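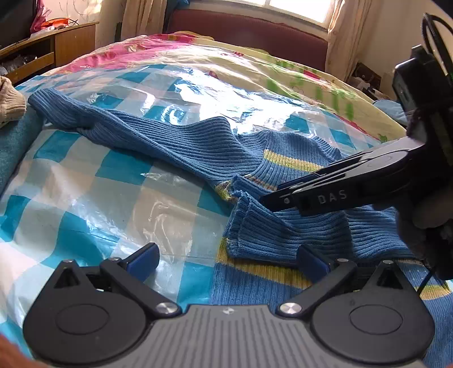

One Skurnstead resident wrote that the spring collection had taken her wool sweaters and her old bath towels in the same sack, and asked whether the town could keep the two apart this time.

The Skurnstead Public Works Office will do so when the winter textile collection opens in January. Households will receive two bags, one for knitwear and one for all other cloth. The spring collection brought in 294 bags, and 50 of them had to be sorted again by hand before they could be passed on.

**Skurnstead, 11/6/25** - Bags may be left at any of four drop-off points: the Akora Street depot, the Condori Road library, the north parking lot and the town hall annex. Each bag may weigh up to 15 pounds. Heavier bags will be returned to the household with a note.

Items should be clean, dry and free of pins. Coats, curtains and bed linens belong in the general bag, along with towels. Sweaters, scarves, hats and anything else with a knitted rib, like the blue piece shown with this notice, go in the knitwear bag. Worn elbows and missing buttons are accepted - wool with moth damage is not.

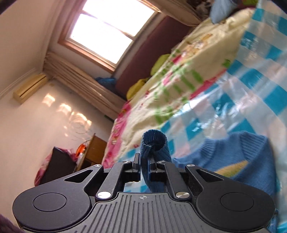 Sorting will be carried out by Zilteck under a one-year agreement with the town. Wearable clothing will go to the winter clothing room at the annex, and the remainder will be sent for fiber recovery. Bags can be picked up at the annex front desk during regular office hours. A blue ribbed knit of the kind pictured counts as knitwear whatever its size, so small pieces need not be bagged separately.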